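Home News Floor Stories Jobs Archive Contact
Search this site Go

"It's still my bench"
By Retno Ong
March, late shift

Hidayah Manurung wants to talk standing up. She has until the bell at 4, she says, and she has already eaten. So we stand by the lockers at Sopacua's parts shop in Irthorpe and I write on the back of a delivery slip.

She ran the fitting benches here before the arms came. Small stuff, pegs into plates, plugs into sleeves, all by hand, all day. Now she runs the cell. Same corner of the building, different shoes. "They gave me better shoes," she says. "That was the first thing I noticed."

The cell came in through Etarholm, who sell the arms and the hands and then, in her words, go home. Setting up was left to the shop. Management gave it 2 weeks. It took 10.

What went wrong? She laughs. "Everything small. A hand that can hold a cup is no use to me. I need it to hold a peg and not knock over the one beside it. My niece can do that. She's five."

So they went back to practice boards. Before a new part goes anywhere near a real order, the arms have to work through pegs and cylinders and slots on a flat board, one thing at a time, with Hidayah or one of her crew at the screen. She picked the layouts herself. Thick piece next to a thin piece on purpose. Little pegs close together, also on purpose, "because that's what a real tray looks like, it's crowded, it's not polite."
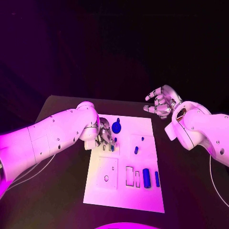 The engineers had wanted more space between the parts. She said no. There was a meeting about it. "I said if you spread them out you are teaching it a job we don't have." She got her way on that one. Not on the lighting, she still hates the lighting, and she has asked twice.

Most of her shift goes on watching now. That was the hard bit, harder than the software. On the bench your hands are busy and your head can wander off. In the cell its the other way round. "I go home and my hands are fine and my head is soup." Her wrists stopped hurting, she adds, and she doesn't want that left out. Wore a brace for years. It's in the locker behind her, she thumps the door to show me which.

Then the part everyone asks about. There were 10 people on the benches. Four are with the cell now. Two went over to packing, the rest took the money or moved to the Sirden site, a long bus ride and an early start. Hidayah knows how that sounds.

"Nobody was pushed out the door. But people did go out of the door. I'm not going to stand here and tell you it's the same place." She misses the noise, mostly. The benches faced each other, you talked. The four of them in the cell sit in a line facing screens, and somebody has to turn a chair around to say anything. They have started doing that at break. Chairs round, backs to the arms.

Is the money better? A bit. A grade up for the ones who did the training, after some arguing. She thinks it should have been offered to all of them before anyone was asked to choose, and she told the managment so — in writing, she kept a copy. The answer was that the training places were limited. "Limited by who," she says, and looks at the clock.

I ask if the arms are good at the job yet. She wobbles a hand. Good at the big cylinders. The small pegs depend. She has a feel for it now, she can tell from the way the fingers come down if its going to be a bad grab, and she'll stop it before it gets there. The system doesn't know how she knows. She doesn't much either. Etarholm sent someone to sit with her for a day and write it all down, what she looks at, when she hits stop.

Did that bother her? Long pause, first one so far.

"I thought about it. I thought, okay, this is the bit where I hand it over. Then I thought, I've trained people all my life, I never charged them for it either." She shrugs. "But I did ask for my name on it. The document. It's got my name on it."

What she wants next is a say in the schedule. The cell could run nights with one person in, and someone upstairs has worked that out. She doesn't want anybody in there alone at 2 in the morning with a screen and a stop button. She wants it to be two people, always, and she wants it agreed before the summer orders start and everyone is too busy to argue.

The bell goes. She's already walking. Over her shoulder she tells me to spell her name right, and to say the coffee machine by packing is broken again, maybe someone will read it.

Previous story Next story Back to top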